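Flooring and Tiling > Large format and stone

Thread: Sealer haze on dark marble-look tile, grout joint width

busik_tiler
Joined in August
Quoting a kitchen job, dark stone on the floor, pale marble bench. Client wants a penetrating sealer on everything. My supplier says the floor is porcelain and doesn't need it. Spec sheet from Warnulen lists the range under "stone", no absorption figure given. Joint width on the drawings is 2 mm. 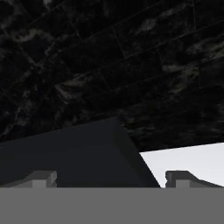
Tile finish, dark with grey veining

Two questions. Would you seal it, and would you hold 2 mm?

Elaheh Babaei
Water drop test on an offcut. Put 10 drops on the back and 10 on the face, wait ten minutes, wipe. If the face hasn't darkened, sealer will sit on top and dry as haze. On a near-black tile you will see every smear of it.

mesex_floors
Disagree on relying on the drop test. Polished marble can pass it and still etch with lemon juice. Get the absorption figure in writing. Under 0.5 per cent is porcelain and you seal the grout only.

Elaheh Babaei
Etching is acid attack on calcite. Sealer does nothing for it either way, so it has no bearing on whether to seal. Agree on getting the figure.

busik_tiler
Fair. And the joint?

Efua Alhassan
Depends on the tile tolerance and the slab. I would go 3 mm with a colour-matched grout. At 2 mm any size variation shows up at the crossings, and on long runs it accumulates. Check the batch with calipers before you set out.

shojaei77
2 mm is fine on rectified tile. Done it for years. Wider joints look cheap in a kitchen.

Efua Alhassan
Fine on rectified tile over a flat slab. He hasn't said it is either. What is the deviation under a straightedge?

busik_tiler
Haven't had the straightedge on it yet.

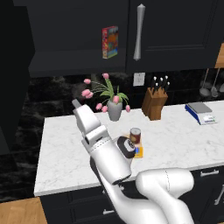 Client is leaning toward 2 mm because the neighbour has it. I can price self-leveller as an extra, nearly $1,000 for the area, but would sooner not find out on the day.

mesex_floors
Price it now as a provisional item. Primer too. And keep the sealer for the bench as a separate line if that turns out to be real marble.

Elaheh Babaei
Also do a grout test board. Dark grout can leave pigment on a polished face.

busik_tiler
Will do. Offcut and calipers first, then I'll email Warnulen for the figure.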